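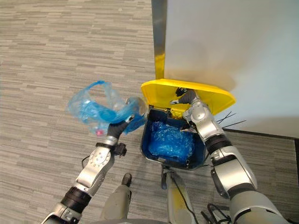

Blue bag out, yellow lid up.

Collach says yes to the Kuipers building, just

Quick one this time, the vote ran past eleven and I'm typing this with the minutes still not posted. Corrections next issue if I got something wrong.

So. The town council in Collach has approved the asylum reception site in the old Kuipers building on the ring road. 100 beds, 18 months, one possible extension that has to come back to a full vote. Majority of two. One member of the mayor's own group voted against and another left the room before the roll call, came back for the item on parking.

Background for new subscribers, skip if you've been with us since spring. The regional government has been leaning on towns to offer places before winter. Collach was asked for 250 to begin with and said no, flat. Then came the letter about compulsory allocation, then a lot of quiet phone calls, and by September the number being passed around was 100. The Kuipers building has been vacant since the kitchen showroom closed. Two floors, good heating, terrible windows. The owner wanted a ten year lease and didn't get it.

What was voted, as read out:

Families and single adults, mixed, no upper or lower share for either. Opposition wanted families only. Rejected.

Running of the site goes to Fastero, on a contract with the region. The town isn't a party to it. This came up over and over and I'll get to it below.

School places to be found inside the existing schools. No separate classroom in the building except for the first six weeks, while kids are tested on language.

A contact line for neighbors, answered by a person until ten at night. Who pays for the person, not settled.

A public review at nine months. The word "public" was added by amendment, it wasn't in the draft.

The petition. 3059 signatures against, handed in before the summer break, and the clerk has now confirmed that they're valid for forcing a debate but not a referendum. The threshold for a referendum is higher and only town residents count for that one. A good part of the signatures are from the villages to the east, who'd drive past the building but don't vote in Collach. The organizers say they'll go again with a new text. They'd have to start at zero, the old sheets can't be carried over.

Cor Maes spoke for the petitioners and had more time than the rules allow (the chair let it go). He's careful with his words, more careful than the leaflets that went round with his group's name on them, and he said so himself – he doesn't stand behind the second leaflet and wants it off the windows. His case came down to trust. The town said in June there were no talks over Kuipers. There were. The mayor's reply was that in June there was a site visit and a site visit isn't talks. I don't think that convinced many people in the gallery and I'm for the site.

Maes again, from my notes so not word for word: people can live with a decision they lost, they can't live with finding out about it from the guy who reads the gas meter. Got applause from both sides of the room. Chair asked for quiet.

Then Mirjam Vandenberghe, who most of you know from the legal desk at Ernatum. She took the compulsory allocation point, which the local paper has gotten wrong twice. Short version. If a town makes no offer the region can assign a number and pick the building, including public buildings like the sports hall. The town can appeal, but the appeal doesn't stop anything from opening in the meantime. If a town makes an offer of its own and the offer is accepted, it keeps a say over location, over the end date and over the school arrangement. That's it, that's the trade. She was asked by the opposition whether the law could change after the election. Yes. Would it change before the beds are needed? No.

She was also asked if the 18 months starts from the vote or from the first arrival. First arrival. Please note this becuase I've already seen two posts counting from now.

The Fastero question. I went in thinking this would be a side issue and it took most of an hour. Fastero runs sites in four other towns. Their record is mixed, going by the inspection letters that have been released so far. Food okay, medical okay, staffing at night thin. In one town the contact line for neighbors was an answering machine for the whole first winter. The council can't choose the operator but it can attach conditions to the permit for the building, and that's what the last amendment does – two staff on site at night, written monthly numbers to the council, and the contact line as above. Fastero's representative was in the room and said the night staffing was "workable." Asked if workable meant yes. Said it meant workable.

Amendment passed anyway, with votes from both sides, the only one all evening that did.

Money. The town gets a fee of 1000 per bed as a one-time payment and after that costs are meant to be neutral. Meant to be. Not covered by the fee: the crossing on the ring road, which everybody agrees is needed and which was needed before any of this, and the extra bus in the morning. The finance paper has both under "to be determined." I asked after the meeting and was told before December. We'll see.

What wasn't discussed and should have been:

Work. Under current rules people can take paid work after a waiting period, and there are employers on the same road who can't fill shifts. Two of them wrote to the council. The letters are in the annex, page 40 something. Not mentioned once in four hours. If you only read one thing in the file read those.

What happens to people after. 18 months and then where? The region says "transfer within the network" and the network is full, that's why we're having this conversation. Kids who've just settled in a school get moved again in the middle of a year. Vandenberghe raised it in one sentence at the end of her time and it wasn't picked up.

The villages. They've got a fair complaint. Nobody from the town went out to them, not one evening. The information session in October was in the town hall with parking for maybe thirty cars. I'd like to see a second session east of the ring road before the opening and I've put that to the mayor's office in writing. If you live out there, write too, it helps if it's more than me.

Dates, as far as there are any. Building work starts in November – fire doors, showers on the upper floor, and fencing at the back where the loading dock is. First arrivals once the fire inspection is signed off, no date given, and the alderman wouldn't be pushed into one. Anyone telling you they know the date doesn't. Arrivals will be in groups, smaller ones first.

Some of you wrote asking if you can bring clothes and furniture to the building. Please not yet. There's no one there to take it and it'll end up sitting outside in the rain. Ernatum is putting together a list of what's needed once the first families are in, and will share it with us. Language buddies on the other hand, yes, now. They want people who can do one evening a week and keep doing it through the spring. Same for anybody who speaks Tigrinya, Dari or Turkish and would be willing to sit in on a doctor's visit now and then. Training is one afternoon. Reply to this email and I'll pass your name on.

On the tone. I got a fair bit of mail after the last issue, some of it unpleasant, most of it not. Two readers unsubscribed because I called the petition "reasonable in parts." I still think it is in parts. Also got told off for saying "the camp," which was in a quote, but fine, I'll flag quotes better. If you disagree with something in here write and tell me, I read all of it even if I'm slow to answer.

One correction from last time. I wrote that the Kuipers building has three floors. It has two and a mezzanine. Three people emailed, one of them used to sell kitchens there. Thank you all.

Elsewhere in the region, very short, more on these when I have had some sleep:

The town to the south has pulled its offer for the former convent. Asbestos. They're looking at modular units on the fairground insted but the fair people have a contract through next summer.

The appeal over the sports hall, the one that's been dragging since last winter, has a hearing at ten in the morning at the regional court. Open to the public, bring ID. The date went out to the people on the court list, ask me if you're not on it.

Draft rules on family reunification are out for comment. Long, dense, and the waiting period is tucked into an appendix. Vandenberghe is doing a plain language summary for Ernatum, I'll link it when it's up.

Next council meeting has the crossing on the agenda. I'll be there, up in the gallery on the left.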